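Archives > Packed Lunch list > 2018 > Re: the hinged boxes, worth it?

From: Birger Holmgren
To: Packed Lunch list
Date: 15/05/2018
Subject: Re: the hinged boxes, worth it?

Esperanza Echevarría wrote:

> I've been reading the back and forth on hinged lids and I don't see
> what the fuss is. We switched the whole after-school group in Radham
> to the one-piece kind in December and I'd never go back. No lost lids,
> no mismatched lids, and the kids can open them on their own. The
> Skalside ones even come in colors. Yes, they cost more than a tub with
> a loose lid. You buy them once. I'd say order a batch and stop
> worrying.
>
> Esperanza

Esperanza, I'm glad they suit your group, but "you buy them once" is what I was told about the Lirnlow tubs, and I have a drawer full of those with corners missing.

My doubt is about the hinge. A loose lid that breaks can be replaced with another loose lid. When a molded hinge goes, you have two halves of a box and neither one is any good. December to now is not long enough to tell. Has anyone on the list had one for 2 years of daily use, washed every night, and not seen the plastic turn white along the fold? I asked this last time and got three replies about stickers.

I did get hold of a pink one to look at, so I'm not just grumbling from a distance. It's a nice enough object. The lid folds right back so you can get at all of the base, and the base is the deeper part, which makes sense. One latch, small and white, in the middle of the front.

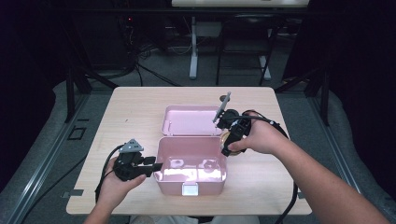
One latch is where I start to lose patience. All the closing force is at the center, and the corners are left to look after themselves. Put a sandwich in there and fine. Put in anything with dressing, turn the bag on its side, and I'd like to see where the dressing ends up. The seller's page says "secure." It doesn't say leakproof, and I notice when a seller picks one word and leaves out the other.

I also don't understand the shallow space in the lid. Somebody is going to tell me it's for a napkin or a cold pack. Maybe. A thin cold pack might go in, but I haven't found one I'd trust to stay put with the box tipped up, and I'm not buying a special one to find out.

On cost: the quote Vik forwarded was for 134 boxes at 2,599 all in, before shipping. Divide that out and it's a lot for a plastic box with no dividers. My vote is to get 6, hand them to the families who are hardest on their things, and have them report back after the summer. If the hinges hold, I'll say so on this list and you can all enjoy it.

Two things I'd want those families to try:

- Close it overfull. Kids do this every day. I want to know if the latch pops or if the hinge takes the strain.
- Wash it by hand and leave it open to dry on the rack, then see if water sits in the corners of the lid. There are little raised tabs up there and I can picture crumbs living behind them.

As for the kids opening them on their own, sure. So can the contents of a backpack.

If someone has an old one with a tired hinge, please hang on to it. I'd pay the postage to have a look.

Birger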